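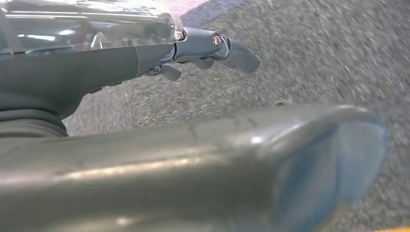 Palesa Visser asked me last month whether anyone in Flonthorpe would really bring in a broken toaster when a new one costs less than lunch. Fair question! They do, and they bring lamps and radios and one very old sewing machine that took two of us a whole evening.

So, on to how your grant has been going since March. We've now held 8 repair evenings at the Gumede hall, which is one more than we promised you. Turnout was thin to begin with (the rain didn't help) and then the school put us in its newsletter and we had a line out the door. I had to send people home with a slip for next time, and I hated doing that.

Money: we've spent some 2000 dollars so far, mostly on hand tools, fuses, a decent soldering station and the hall rent. The Zornard tool kits were a good buy. The cheap screwdrivers I picked up myself were not, and I've taken those off the claim.

What's behind is the sewing table. We planned on five regular menders and we have four, and two of them can't do evenings once the fall term starts. I've put a card up at the Roken store and I'm trying a Saturday-style morning slot to see if that suits people better.

I'd also like to move the leftover printing money over to spare parts, if that's all right with you. Plugs and cords go fast. Let me know by the end of the month and I'll get the order in before the next evening.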